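Oiling a wooden worktop that gets used every day
Home and Garden > Kitchens
Posted 2022-12-26, viewed 1216 times

Marisa Sanna
We moved into a house in Enthorpe in October and it came with a wooden worktop that has plainly not been looked after. It feels dry and rough by the sink and water no longer beads on it. The floor is tiled, so drips down there don't worry me. I want to oil the top but can't be without the kitchen for a week. How many coats does it need, and do I have to sand all of it first? The colour I'm after is any of these warm browns, with the grain still showing.

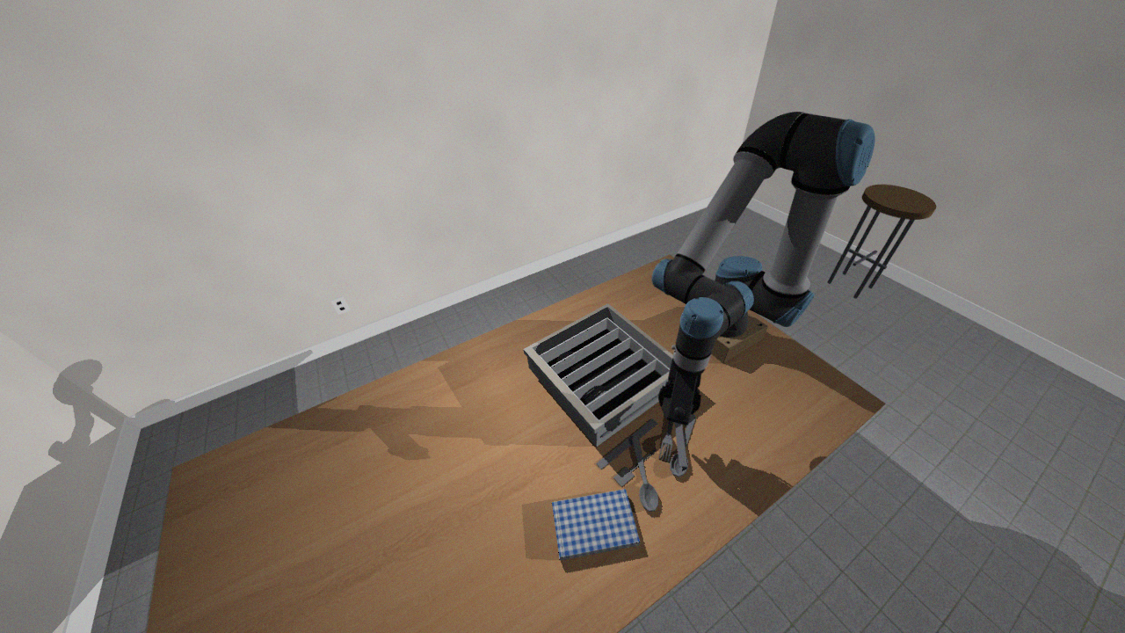
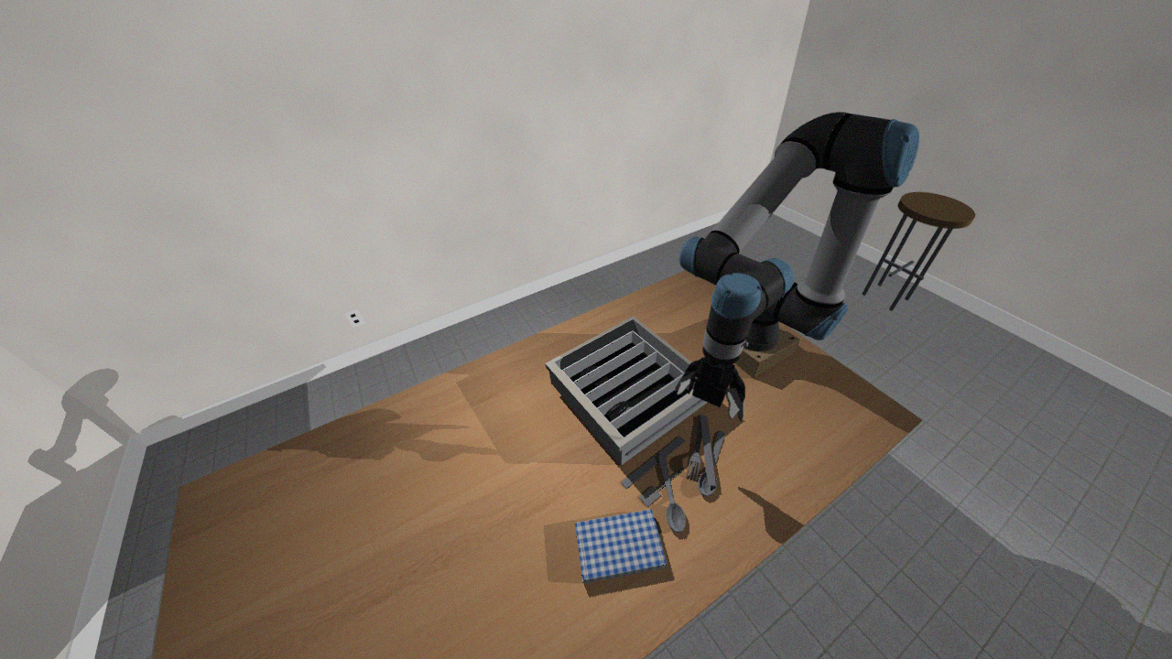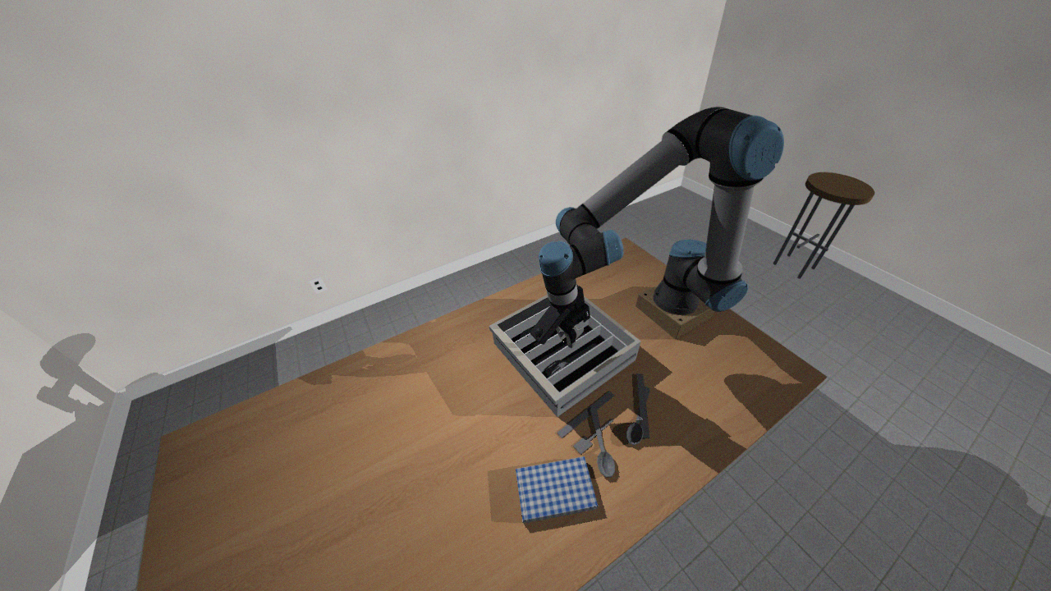 I have a tin of Dudosard oil the last people left in the cupboard. It is about half full and has a skin on top. Is it still usable?

Ryszard Kalinowski
Throw the old oil away. Once it has skinned over it goes on lumpy and stays sticky.

Sand the whole top, not just the part by the sink, or you will get a patch that takes the oil differently. Start with 120 grit, finish with 180, always along the grain. Vacuum, wipe with a barely damp cloth and let it dry overnight.

Put the oil on thinly with a lint-free cloth, wait 20 minutes and wipe off everything that hasn't soaked in. Three coats, one each evening. You can make tea on it in the daytime if you keep it dry. Go easy on it for a week after the last coat. Do the end grain round the sink twice each time.

Lay the used cloths flat outside until they go stiff. Oily rags left in a heap can catch fire.

novice_sander
I used Adamczyk wax on mine and it was fine. Smelled a bit.

Marisa Sanna
Thanks both. Old tin is going to the tip. Ryszard, does the underside need doing as well, or only where I can reach above the dishwasher?

Ryszard Kalinowski
One coat underneath above the dishwasher, for the steam. Leave the rest.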